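Open day talk, Stemcombe site - speaker notes

**Start (2 min)**

- Welcome people in. Thank Maricel Layug for the room and Rommel Malabanan for the parking list.
- Say who we are: Jasteo, kitchen goods handling. Holst is the building next door, and people mix us up.
- Visit runs in two groups. Janelle takes the first, I take the second.

**What they will see (5 min)**

- Hand-held grippers first, robot cell second. Keep that order. Last March we did it the other way and lost the group at the cell door.
- A person picks up an item with the gripper, moves it, sets it down. The recordings go to Afshin Azimi, who trains the arm on them.
- We want up to 2000 recordings per item type. Don't promise a date for that.
- Items are ordinary store goods - boxes, jars, bags, rolls.

**Demo (11 min)**

- Jennylyn Maglaya runs the table. Wait for her nod before talking.
- Long boxes go in upright, one pad on each side. Ask the group to watch the pads and not the box.
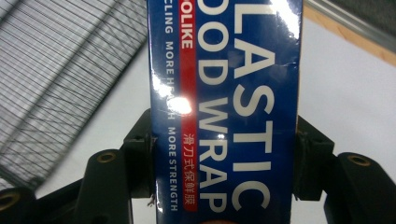 - Let six visitors try it, one at a time. Remind them to squeeze slowly.
- Shiny packaging comes up every time. Glare can hide print, so we record the same item under different lights.
- If someone asks about the Girell contract, pass it to Maricel.

**Close**

- Questions, then coffee in the hall. Collect badges at the door.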